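Help wanted: table clearing and tidying, Kusus guest apartments, July 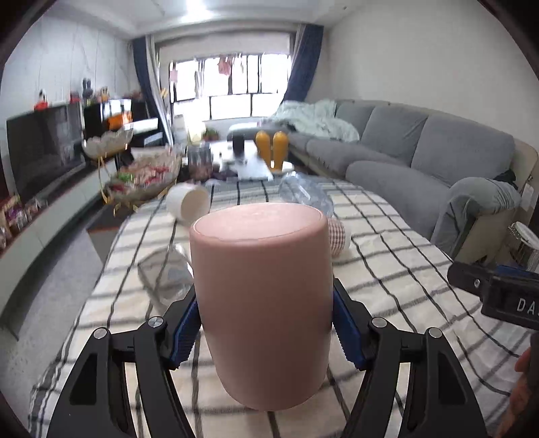

Lotte Leemans asked me last summer whether it's mostly dishes, and she stayed on for the whole month once I told her no, it's mostly cups. Cups on the table, cups on the coffee table, bottles that have rolled over, a glass you can hardly see against the tablecloth.

So, I'm looking for two people to help me through July! I look after 5 apartments for Kusus, all in the same building, and between guests the living rooms need somebody with a bit of patience. You'd clear the table, stand up or wash whatever is lying on its side, sort paper cups and plastic bottles for recycling, shake out the cloth and top up the snack basket (please don't eat the last of anything, I've been guilty of that myself). Dusting around the little figurines and toys is part of it too. Bathrooms and beds are done by someone else.

You work 2 hours at a stretch, starting at 11 in the morning, and I pay $38 per visit. No experience needed. I'll do the first apartment with you so you know where everything lives. It helps if you're okay with stairs and don't mind me chatting while we work.

Interested? Write to Els Wouters, that's me, care of Kusus, Box 344, or leave a note at the front desk. Tell me which mornings you're free and whether you can start at the beginning of the month.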